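Week 7: Wood movement, or why your door sticks in August

Okay, last time we got as far as moisture content, and I promised we'd get to the fun part -- what all that water does to a door.

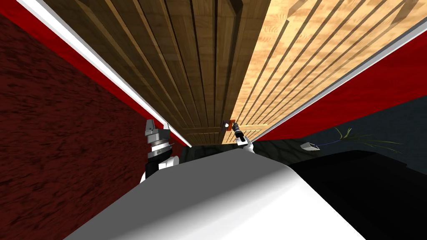
So, wood swells and shrinks across the grain. Along the grain it hardly budges, and for this class I'm happy to let you ignore it. Across the grain you can't! A wide solid panel glued tight into its frame will split sooner or later, and I have a cabinet from my Karura days that proves it (I glued everything, I was very proud).

The old fix is frame and panel. The panel sits in a groove, no glue, with a little room on each side. Boards with tongues and grooves work the same way, just with the gap shared out between them.

Things to remember for the quiz:
Flat-sawn boards move more than quarter-sawn ones, often close to twice as much.
Finish slows the water down but doesn't stop it.
Paint or stain the panel before you put it in the frame, or you'll get a pale stripe the first dry winter.

Reading: chapter 2 of the Moya handbook, and page 57 if you like charts (I do).

For Wednesday, bring a 20-inch offcut and a pencil. We'll mark the growth rings and guess which way each piece wants to cup.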